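The Squeegee Stays Out

Why I quit wiping my table with a sponge, and what a window cleaner's tool did for dinner

By Aoife Kavanagh

I bought the table in January, in a weak moment, from a shop called Eltby that was closing its downtown showroom. I'd gone in for a lamp. I came out with no lamp and a receipt for a white table with gray marbling and rounded corners, so shiny I could check my teeth in it. My sister asked what was going to happen the first time somebody ate spaghetti at it and I told her we'd be careful, which should tell you how long it had been since I'd eaten spaghetti with my own family.

Here's the thing with a glossy white table. Dirt isn't the problem! Crumbs you can sweep into your hand. The problem is what you leave behind when you clean it. I'd wipe it down after dinner with a sponge, dry it with a dish towel, feel terrific about myself, go to bed, and come down in the morning to find the sun lying across a whole weather map of swirls and smears and little bits of towel fluff. So I'd wipe it again, and then I'd be late.

I tried the paper towels, I tried the microfiber cloths (they come in a pack and one of them always goes missing), I tried vinegar until the kids started asking if we were having fries. I tried a spray from Clekska that smelled like a very expensive pear. Some of it worked fine. None of it worked on a school day.

What changed my mind was a window. Stijn Baert cleans the storefronts on our street, and one morning I stood outside the bakery with my coffee and watched him do the big front pane. A wet pass, then the blade, across and down, tip of the blade just hanging over the metal strip at the side. It took him less time than it takes me to find the missing cloth. I asked him if you could do that on a table. He gave me the look you'd expect and said a table is a window lying down, and then he said to get a small one with a soft edge and not to lean on it.

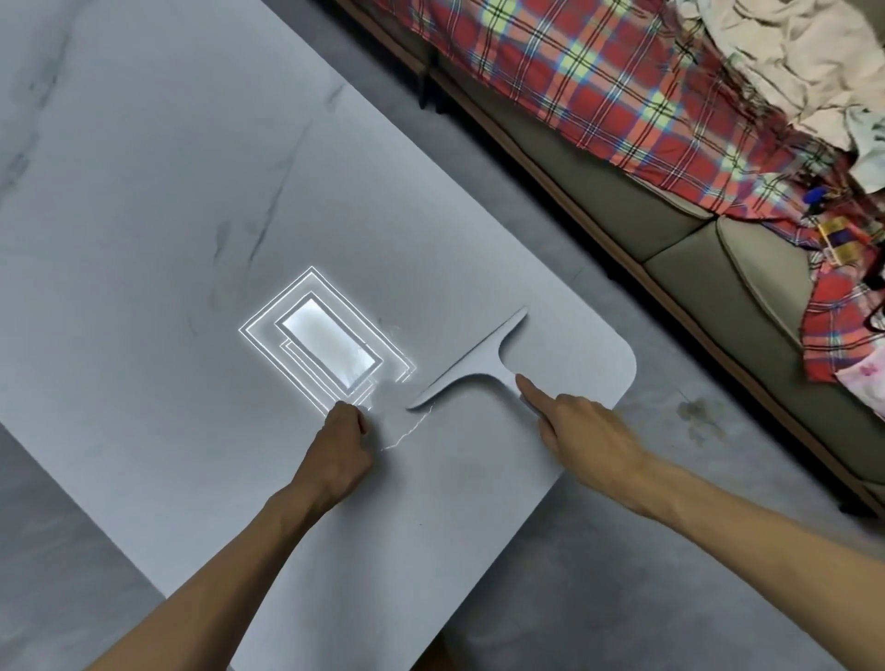
What to buy (it's cheap, relax)

You don't need a professional one. Mine's a little pale thing with a wide head and a short handle, from the shower aisle, and it sits in my hand about the way a cheese slicer does. I paid 7 dollars for it. My friend Lesia Prokopenko has a fancy metal one that cost a lot more and she's scared to use it on anything but glass, so there you go.

Run your thumb along the blade before you buy it. You want it smooth, with no nicks, because every nick turns into a line on your table and you will see that line at breakfast. I like a short handle for tables. A long one makes sense in the shower, where you're reaching up, but on a flat surface it puts your hand so far back that you can't feel what the blade is doing. I hold mine low with my index finger stretched out along it, like I'm pointing at something, and that one finger does most of the steering.

Check your table, too. If it's oiled wood, or real stone that somebody told you to baby, go read whatever came with it before you put a puddle on top. And if yours has grooves or a seam down the middle, I'm sorry, you're back to cloths.

How I do it

Crumbs come off first, all of them, even the sneaky ones by the napkin holder. A crumb under a squeegee is a tiny plow. Then a damp cloth with one drop of dish soap, all over, and then a second cloth with plain water. I used to skip the plain water and I'd get a haze that no amount of squeegeeing would fix. It was soap. It was always soap!

Then comes the part I like. Set the blade down flat at one end, tip the handle a little toward you, and pull in one long go without stopping. If you stop halfway you'll leave a stripe. Wipe the blade on a towel, move over, overlap the last pass by a couple of fingers, and pull again. When I get to an edge I keep going and let the end of the blade run right out past it, with a towel waiting in my other hand for the drips.
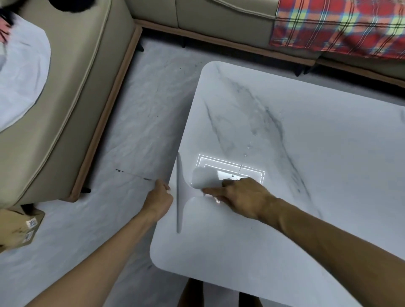 Rounded corners took me the longest to figure out. A straight blade doesn't want to follow a curve, so for weeks I had four sad little crescents of water left over, and I'd chase them around with the squeegee and make it worse. Now I do the flat middle, all the straight edges, and then give each corner one swipe with the dry towel. Lesia turns the blade on its tip and swings it around the curve in one motion. I've tried. I got it on the floor.

The other trick is the light. If you've got a ceiling fixture over the table, get your head down a bit and look for it in the surface. Wherever the edges of the reflection go fuzzy, there's still something there. I feel a little silly doing this, crouched in my own dining room, squinting sideways at a lamp, but it beats waiting for the morning to tell me.

The whole business takes me 2 minutes now. I timed it once because my husband said it took 17, and he was thinking of the vinegar period. He has since taken the squeegee to the shower door, the kitchen window and the top of the washing machine. My sister wants one for her birthday. And we had spaghetti on Sunday, with the red sauce, and I only got up once to look at the table while people were still eating.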